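Ustisari Sets Its Equipment Budget for the Coming Year, and the Sorting Benches Come First

It has been a long spring of spreadsheets and cold coffee at Ustisari, and we are so pleased to say that the equipment plan is finally settled. The small kitchenware-sorting workshop will go ahead with a second robot bench, to be ordered in April, and it will put off the bigger purchase that so many people had been talking about over the winter.

Elvira Huamán, who looks after planning and has had more patience with the rest of us than we probably deserved, went through three offers before she made up her mind. Rollness quoted for a complete new station with its own table and guarding. Lacroix offered arms only, and Tridel came in with a service package that would keep the present bench going and add a matching one beside it. Tridel won, and the price includes 60 hours of help with setup, to be used whenever the workshop likes.

"I kept coming back to the little things," Elvira told us over a very late lunch. "You can fall in love with an arm in a catalog, and then you remember that somebody has to pay for cables and fingertips and a table that stays put. I wanted all of that written down before we signed anything."

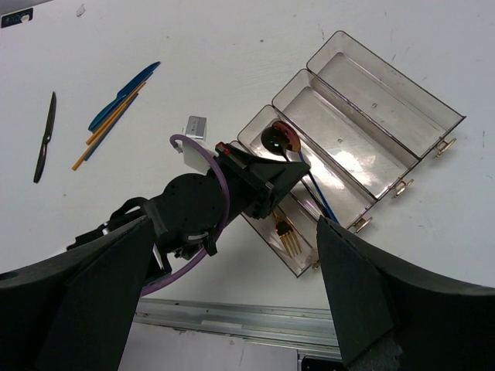 Cutlery was the job she used when she compared the offers, and it is a harder one than it sounds. Spoons and forks are thin and shiny, they like to lie close together, and a divided tray leaves very little room for a gripper to get down inside. Each supplier was asked to say what it would charge for spare fingertips for a full year of that kind of work, and the answers were so far apart that Elvira telephoned all of them again to be sure they had read the question the same way (they had!).

The spare parts line came out at $1763, a good deal more than last year, and it now has its own place in the budget instead of hiding under general supplies. Another $427 is set aside for trays and practice utensils, which do get used up faster than you would think – anyone who has looked in the bottom drawer by the back door will know what we mean.

Delivery should take 8 weeks from the order. The Rollness station stays on the wish list, and Elvira has promised to look at it again once the new bench has a few months of work behind it. If you would like to read the full plan, there is a printed copy in the front office, and she is happy to go over the figures with anybody who stops by before four in the afternoon.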